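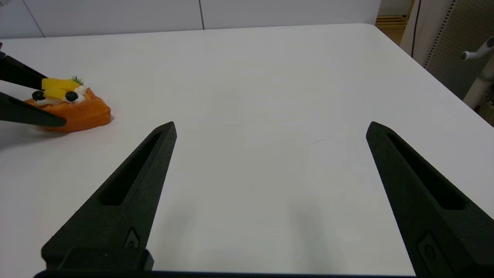

*Toy pastry with two yellow pieces on top, on a white table*

The **Mukstead Charity Walk** is a yearly fund raising event for school children in the town of Mukstead. It is held in September on the paths of Toltberg Park. The money goes to the Sorkerine Fund, a local charity which pays for school meals and winter clothes for families with low income.

## History

The walk was started by Gerd Hollmann, a teacher of geography at Bastos Elementary School. In the first year only his own class took part, and 19 children walked one lap of the park. The next year the whole school joined. Later the event was opened to all schools of the town, and it grew to over 300 walkers. Hollmann stayed as the organizer until his retirement, and after this the work was taken by the parents' association of Bastos Elementary.

## Route and rules

The start is at the east gate of the park at 9:30 in the morning. One lap goes past the pond and the old bandstand and then returns by the lime tree avenue. Younger children walk one lap, and those from the fourth grade can choose two or three. No times are taken and there are no prizes for speed. Every child carries a card, which is stamped after each lap.

Before the walk the children look for sponsors, usually relatives and neighbors, who promise a sum for each lap. The money is collected by the schools in the two weeks after the event.

## Bake sale

A bake sale has been part of the day since the third walk. Each class has its own table near the gate, with cakes and pastries brought from home. In its first year the sale brought in 1312 dollars, more than the walk itself.

## See also

- Toltberg Park
- Sorkerine Fund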